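The year I stopped ironing

I grew up in a house where everything got ironed, and I mean everything - pillowcases, hankies, Dad's work shorts. So when I moved into a flat in Kurner last July with one cupboard and no room for a board, I felt like I was letting the side down.

Five months on, I couldn't tell you where the iron is. Possibly under the bed. What changed my mind was my neighbour Mei Pruitt, who ran the linen room at the Beyene guesthouse up the coast and used to get through up to 400 sheets in a busy week. She came over for a cuppa, saw my washing slumped in its basket and started shaking out tea towels without asking. I've never felt so judged or so grateful!

Her method is mostly about the line. Give each thing three hard snaps before you peg it, hang it by the hem, and bring it in while there's still a bit of give in the cotton. Then you fold it straight away, on a bench or table (never the couch, she was very firm about the couch), and smooth it with the flat of your hand as you go. My tea towels now come out looking nearly respectable. My linen shirts look like linen shirts, and I've made my peace with that.

I did try a wrinkle spray. It smelled like a servo bathroom and left a mark on my good blouse, so that's gone to the back of the laundry with the lint roller and the odd socks.

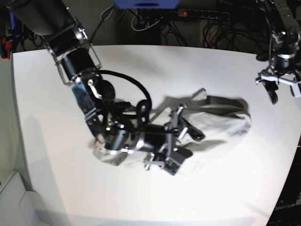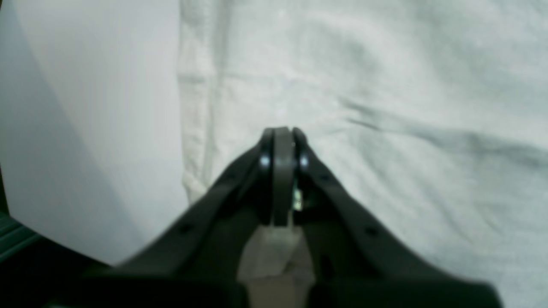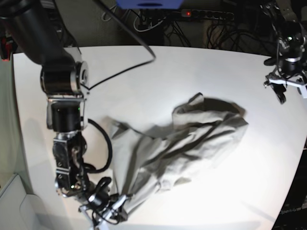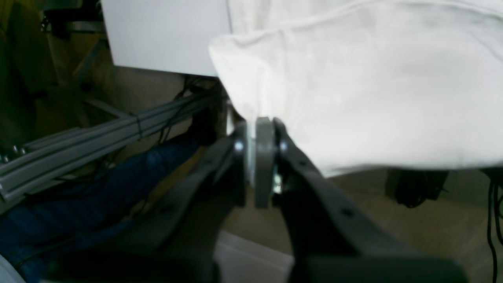
What about fitted sheets?

Mei folds hers into a perfect square. I've had three lessons and I still roll mine into a ball, shove it in the cupboard and shut the door quickly.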